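# About Hulora

Hulora is a parts library. People bring us the odds and ends that fall out of closed-down classrooms, cleared garages and the bottoms of toy chests, we sort them, and then we get them back into the hands of people who need exactly that piece. Building plates, lids, rings, washers, game counters, battery covers, half-used craft packs, knobs (so many knobs!). If it's small and it once belonged to something, there's a fair chance we have one.

We lend and give to schools, after-school clubs, repair groups and anyone at all who walks in with a gap to fill. You don't need to be a member to take things home, though members get first look at new arrivals on Friday mornings, and Friday mornings are wonderful.

## How we got going

Temitope Oyelaran started Hulora with two folding tables and a stack of shoeboxes in the back of the old Grelter dry goods store. She had been teaching third grade and was tired of throwing out whole games over one missing piece. She put a sign in the window asking for leftovers, expecting a bag or two. By July of that first year the shoeboxes had taken over both tables and most of the floor, and the people upstairs at Usman Upholstery had lent us a set of thread cabinets that we still use (they're the tall ones by the radiator, with the sticky third drawer).

We outgrew the back room and took over the front as well. These days the whole ground floor is ours, with a sorting room, a library room and a small workshop where you can sit down and try a part before you take it. The workshop has good lamps, a kettle and a button box that small children may empty out completely as long as they help fill it again.

The library room now has 2,621 labeled drawers and trays. We've kept the original shoeboxes too, up on the top shelf, still with Temitope's handwriting on them. One says "round, don't know."

## What happens to the things you bring

Everything gets tipped out and looked at. We love this part. A donation never arrives in any kind of order, and a single load can hold toys, packaging, hardware and kitchen drawer leftovers all mixed together. We work by hand, a small batch at a time, and the first sort is quick and rough: plastic, metal, paper and card, packets, and a pile for things we need to ask about.

The gray metal bins are what we reach for most. They're scratched to pieces and we wouldn't trade them. The sides are tall enough that nothing rolls away, the finish on the dividers is flaking, and you can find nearly anything lying in the bottom of one: a green plate with raised knobs, a crinkled foil packet, a pale ring with a hole through the middle, a short blue cylinder.
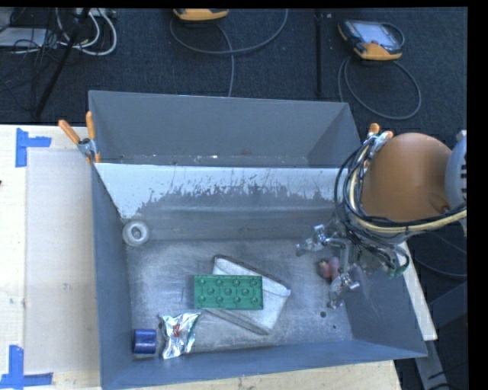

**Do I need to sort my donation before I bring it in?**

Please don't go to the trouble. Mixed bags are fine, and we'd much prefer to have everything together, as pieces from the same set often turn up in the same bag. Just take out food, medicine and anything sharp.

After the rough sort comes the slow one. Plates go with plates, by color and then by the number of knobs. Rings are measured across the hole, using a set of dowels on a string. Sealed packets get a tray to themselves and are checked over before anyone decides where they belong. Cylinders are a headache, frankly, being pegs, caps, rollers, batteries or pen ends depending on who you ask, so they wait in a long tray until we've had a proper look with the lamp on. Batteries go straight to the recycling tub.

Then washing, for anything that can be washed. Warm water, dish soap, old toothbrushes, towels on the long rack. Metal parts get wiped with a dry cloth and put away the same day.

Last of all, labels. We write them in plain words, the words a person would use when asking for the thing. You won't find part numbers on our drawers, but you will find "little wheel, wobbly" and "lid for something tall," and people find what they want faster than you'd think.

## The ask-about shelf

Some pieces beat us. Those go on the shelf by the front door with a card and a pencil, and anyone can write down a guess. It's the best-read thing in the building! A bent wire loop sat there for six months before a visitor recognized it as part of a music stand. A ribbed brown disk has four guesses on its card so far, all different, two of them in very firm capitals.

If you identify something, you get to write its permanent label.

## Schools and clubs

We currently put together kits for 291 classrooms. A teacher tells us what's missing or what the class is building, and we fill a box. Popular requests are counting pieces, wheels and axles, things with holes to thread, and "anything that clicks together." Our Lukoreo boxes are a bit different: they're surprise mixes with no instructions at all, packed for a group of six, and the children decide what the contents are for. We've had marble runs back, a puppet theater, a very convincing lighthouse.

There's no charge for school kits. We ask for the box back at the end of the term and for any leftovers to come home with it.

## What we can't take

- Anything electrical with a cord
- Glass
- Paint, glue and opened liquids
- Magnets smaller than a fingertip
- Large toys that are still in one piece (the thrift store on the corner would love them)

## Visiting

Come in and open the drawers. That's what they're for. You can spend an hour looking for a single hinge and go home with a pocketful of other things, and plenty of people do. Roughly 800 pieces go out the door in a busy week, and the gaps fill up again almost as fast.

The library room is open Tuesday through Saturday. Donations can be left at the side entrance during the same hours; ring the bell and someone will come down with a cart. If you'd like to help with sorting, turn up on a Thursday afternoon and ask for Temitope. Wear something with pockets, and bring your reading glasses if you use them. The tiny screws are waiting.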